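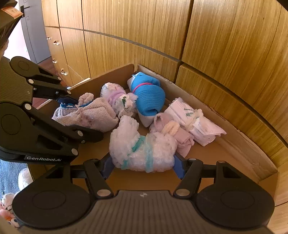 About us

Filed under: Who we are | Safe working with machines

Hello, and thank you for stopping by. Prunness is a small training and advice firm, and what we do, put as simply as we can manage, is help people write sensible rules for working alongside grippers, arms and other automated kit, and then help them keep to those rules once the first excitement has worn off (which it does, usually by the second week!). Our clients run workshops, packing rooms, college departments and, more and more, projects where the handling takes place in ordinary homes among ordinary belongings.

The firm was started by Saskia Partington, who had spent a good many years writing safety procedures for Fellix and had grown rather tired of seeing them put in a ring binder and left on a shelf. Li-hua Liao joined soon afterwards from Matsuda, where she looked after training for the people who worked the machines by hand, and the two of them have been arguing happily about the wording of things ever since. Saskia likes a short rule. Li-hua likes a rule with a reason tucked in behind it, and most of our pages end up somewhere between the two.

What we believe about rules

We're fond of the published standards and we use them every day, and we'd never suggest that anyone skip them. They can be heavy going, though, and they are mostly written with the factory floor in mind. Someone picking up rolled socks with a hand-held gripper needs to know much homelier things: how hard to close on something soft, where to keep the other hand, when to stop and put the tool down. So we write those things out in everyday words, and we try them on people who have never held the tool before we let anyone print them.

Our house code is called Flekex, and it has been through 4 editions, each one a little shorter than the last, we're pleased to say. It goes to every client and it covers, among other matters:

Look over the finger pads and the joints before you begin, and again after any break.
Keep fingers, sleeves and long hair clear of the linkages while they are closing.
Close slowly on knitted things, lace and frills, and let go at once if a thread catches.
When two tools are working over the same box, agree out loud who is going in first.
Lift straight up before you move sideways.
Keep children's things and pets' things out of the working area unless they are part of the task, and ask the household first.
Write down every snag, pinch and drop, even the ones that make you laugh.

That last one matters a great deal to us. Our snag book holds 3513 entries now, sent in by clients of all sizes, and nearly every change we have made to Flekex began as a line in it. The rule on taking turns came out of a very long afternoon at a client's packing room and a quantity of bruised knuckles, and we still get letters about it, mostly kind ones.

How we work with you

We generally begin with a visit. One of us comes along, has a cup of tea, watches the job being done for as long as you'll put up with us, and says very little. After that we sit down with the people who hold the tools, because they'll know where the awkward bits are, and we draft the rules together at the table. A full course runs over 5 half-days, with a follow-up call once you've had time to find out what we got wrong. Groups are kept small so that everyone has a proper go.

We don't sell machines and we take no commission from anyone who does, so you can ask us quite freely whether a thing suits your work. Sometimes our answer is that a pair of hands and a decent table would serve you better, and we have lost the odd bit of business by saying so, but we sleep well.

New dates for the open course will go up in July. If you'd like a copy of Flekex before then, do write to Li-hua, who posts them out herself and generally slips in a note.

Last updated: June 3, 2018

This website uses cookies to remember your settings. By carrying on, you agree to our use of them. OK | Find out more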